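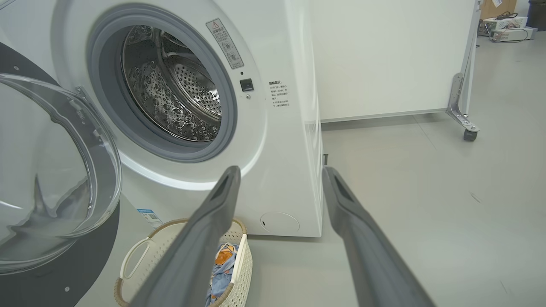 4.2 Grasp selection inside the drum

The planner described in Section 3 assumes that free space can be read from the head view before the arm moves. For the basket this holds. For the drum it does not. The head view sees the front of the load through the door opening and little else, and once the forearm enters the opening it hides most of what could be seen before. We therefore split the task into an approach phase, driven by the head view, and a contact phase, driven by the wrist view alone.

In the approach phase, Rumo fits a circle to the gasket and takes its center and normal as the entry frame. The open door is kept as a separate collision body, with its angle estimated again at each replanning step. An earlier version treated the door as fixed once opened. Small contacts between the arm and the rim then moved the door without the model knowing, and the next plan would pass through it. Re-estimating the angle removed this type of fault in our tests, at a cost of 31 ms per step.
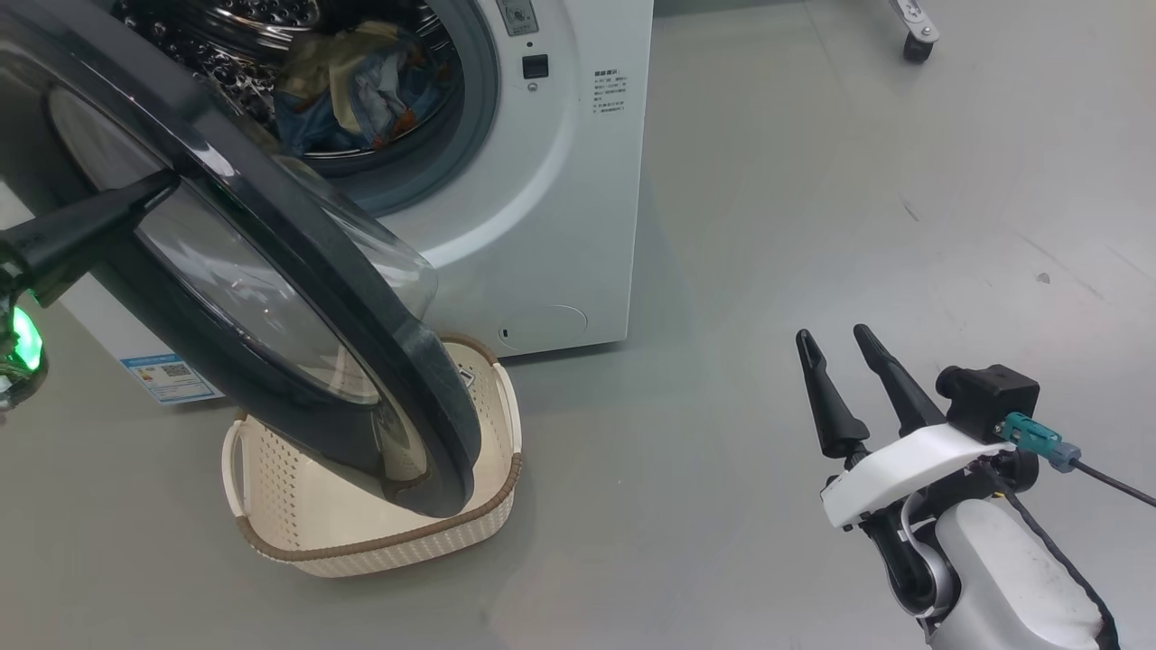 The two arms are planned in sequence. The arm nearer the door is given a keep-out region of its own, and the second arm plans around the volume that the first will sweep. Joint planning of both arms was tried and dropped. It gave shorter paths, but the solver often ran past its time limit when the door angle changed late in the plan.

Handover to the contact phase takes place when the wrist crosses the plane of the gasket. From that point the segmentation network, Darko, runs on wrist images only. It labels each pixel as cloth, drum, gasket, finger or unknown. Drum pixels are the main source of error. The steel is dimpled and curved, it reflects status lights and room lights, and a bright reflection next to a fold can be taken for part of the fold. We trained on 2000 labeled wrist images, of which 165 were chosen by hand for strong colored glare. Without those images, false cloth regions appeared on the drum wall often enough to trigger grasps on bare metal.

Grasp candidates are drawn from ridges in the cloth mask. Each candidate is scored by ridge height, by distance from the nearest drum pixel, and by the angle between the ridge and the closing direction of the fingers. The top candidate is passed to the controller, which closes under a force limit and then compares the cloth mask before and after closing. If cloth pixels border the finger on both sides, the grasp is accepted for the lift.

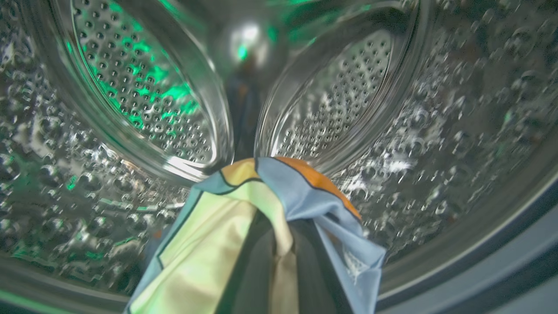
Figure 4. Wrist view inside the drum, with multicolored fabric gathered around a gripper finger. Green reflections are visible on the perforated steel.

The acceptance test is weak in one respect. It cannot tell a single item from two items held together, particularly when one item has several printed colors. Color edges were removed from the score for this reason. They had been used as a cue for item boundaries, and garments with large printed panels were split into parts that the planner then treated as separate targets.

The contact phase logs every accepted and rejected candidate to Vanden, our replay tool. At the time of writing the log holds 983 candidates. Thresholds were set on the earlier part of the log and left unchanged afterward. Section 5 reports results by garment type and discusses failures at the gasket, where sleeves tend to catch during withdrawal.

Related items
Door angle tracking under arm contact (S. Annamalai, N. Varma)
Vanden: replay and labeling of wrist camera logs
Keep-out regions for two-arm planning in tight openings (T. Huerta)

Comments

Bhavana Raju
Is the force limit the same for thin fabrics? We saw slip on linings with a similar setup and had to raise it.

Sumathi Gounder (author)
One limit for all fabrics in this version. Slip on linings is listed in Section 5. A limit set per item would need a fabric estimate that we do not have yet.

Tiburcio Huerta
The 31 ms figure: is that with the door mesh or the simplified disk?

Sumathi Gounder (author)
Simplified disk.

Contact: Nultmont Manipulation Group | Page updated 24/01/2025 | Back to top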